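Section 13: Setting Up the Steam Vent Valve

Your Varkora countertop induction burner comes with a steaming mode, and this section gets you to the point of using it. If you skipped Sections 1 through 12, welcome. Most people do. Go back and read the part about the outlet, at least.

Before you start

Pick a spot that is flat, dry and near a grounded outlet. The burner weighs more than it looks and has opinions about slopes. Leave open space on every side, and do not push it under a low cabinet unless you are tired of the cabinet.

The burner stands on its own four feet. Do not put cloth, paper, foil or a folded towel under it. The air intake is on the bottom, and it will happily inhale a tablecloth.
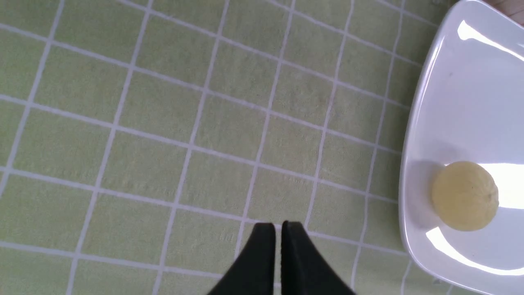
You will also need a pan with a magnetic base. If a fridge magnet sticks to the bottom, the pan will work. If the magnet slides off, the pan will not work, however much it cost.

Fitting the vent valve

1. Unplug the burner. Pressing the power button does not count.

2. Turn the burner over onto something soft and find the round cover marked V. It is held by 2 screws.

3. Remove the screws and put them in a cup. The Varkora parts desk sells replacements in bags of 53, and we would prefer not to explain why.

4. Push the valve into the opening with the flat side toward the power cord. It should click. If it needs a hammer, it is backward.

5. Replace the cover and tighten the screws by hand. Snug is enough.

6. Turn the burner right side up and plug it in. The display shows two dashes, then a zero.

Note: Earlier printings of this guide showed the flat side facing away from the cord. Ubaldo Lombardi in our service department took the calls about that, and would like everyone to know it was corrected on Thursday, October 27, 2011.

Setting the steam program

7. Pour water into the pan to a depth of two fingers. Whose fingers was the subject of a long meeting. Yours are fine.

8. Place the pan in the middle of the ring and press MODE until the cloud symbol lights up. Some owners see a sheep. Press it anyway.

9. Choose LOW, MEDIUM or HIGH. LOW suits custard and fish. MEDIUM suits most vegetables. HIGH suits people who forgot to start dinner.

10. Press START. The burner beeps once now and once more when the water is hot enough for the basket to go on.
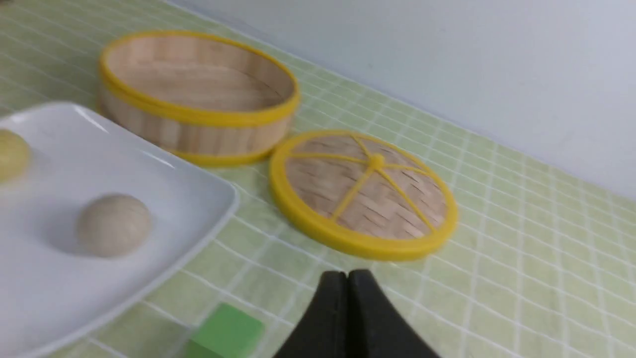
Bamboo steamer basket and lid.

11. Set the basket over the water and close it. The water should stay below the food at all times. Once it touches the food you are boiling, and that is Section 14.

12. Set the timer with the plus and minus keys. Holding a key down makes the numbers move faster, then much faster, then past the one you wanted.

CAUTION: Steam burns. Lift any lid on the far side first so the steam goes away from your face. Keep your sleeves out of it too.

CAUTION: Do not let the pan run dry. The burner shuts off when the pan base passes its limit and shows E2, but your pan may have changed color by then. Check the water halfway through anything long and top it up from a kettle.

CAUTION: Do not steam over oil. We did not think this needed saying until May.

After cooking

Press STOP and wait for the fan to quit. It runs for 190 seconds and there is no way to hurry it. Pulling the plug early leaves hot air sitting under the glass, where the circuit board lives.

Wipe the glass with a damp cloth once it has cooled. Skip powder cleansers and steel wool. White rings are minerals from your water, and a little vinegar takes care of them – so does ignoring them, as far as cooking goes.

Bamboo baskets should be rinsed, wiped and left out in the open to dry all the way through. A basket put away damp in a closed cupboard will grow a fur coat.

Common questions

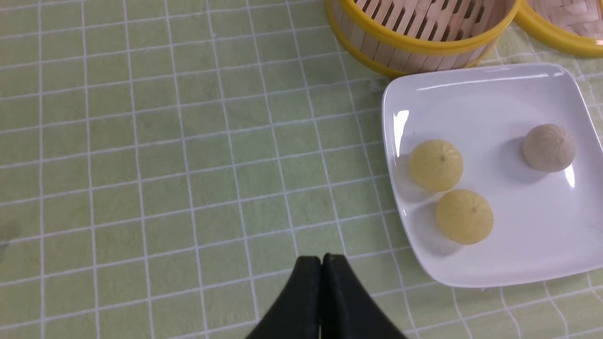

Why does the burner click on and off when it is set to LOW?

It holds a low heat by switching the power in short bursts, and the click is the relay doing that. The sound is normal and the cooking is not affected. If the clicking carries on after you press STOP, unplug the burner and call service.

The display shows E5. What now?

The valve is in backward. See step 4.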